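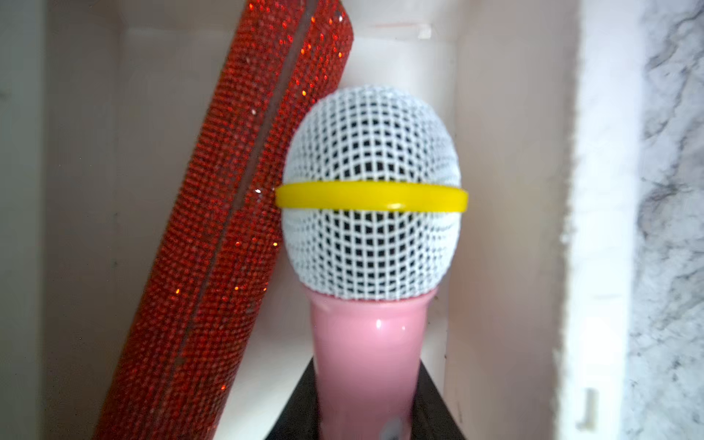 Fig. 1. Wrist camera, close range. Mesh and yellow band sharp, the rhinestone piece softer low down.

Unit 2. Comparing wrist cameras and grippers
Instructor: Lena Stępień

Read the Kettunen brochure before lab, then put it away. It claims the camera helps "at every stage of the grasp." Fig. 1 is a flattering case: bright, diffuse light and a target with a strong pattern. Ask what the same camera gives you on a plain, glossy pink handle.

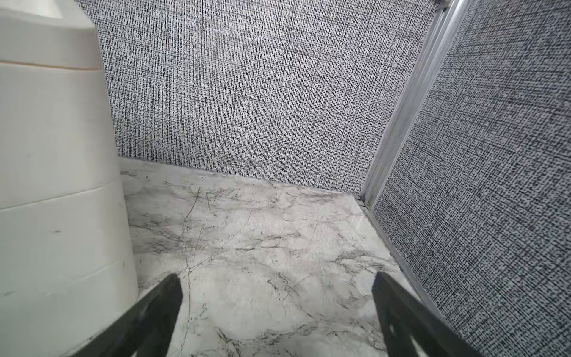 Fig. 2. Open fingers over the marble-patterned floor.

Veined floor and speckled walls are hard on any method that looks for edges. A vendor demo on a plain black mat tells you nothing on this point. Note also how much of the view the fingers take up. Mark that area off before you compare detectors.

Each group runs 20 trials per gripper, same objects, same start pose. Report every failure, including the ones you blame on the controller. A success rate with the bad runs dropped gets no credit.

The fixed view has its own trouble. An arm reaching into an open drawer can hide the thing it is reaching for, and a second arm doesn't help much if it waits off to one side.

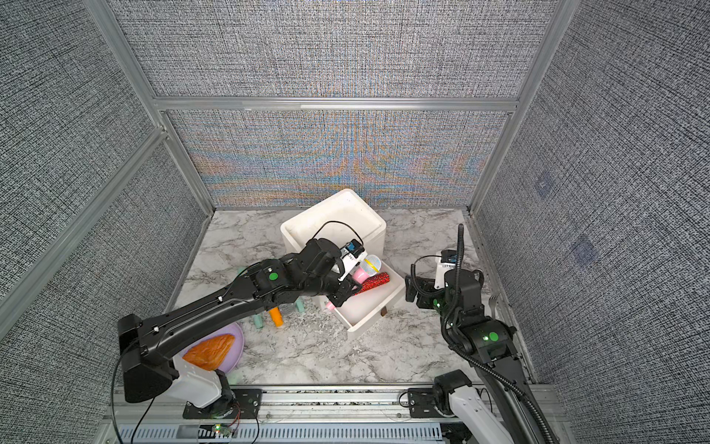
Tsz-kin Poon objects that 20 trials can't separate two decent grippers, and that the July data set, with 3000 attempts, barely did. Fair. Say so in your report, and don't rank them if you can't.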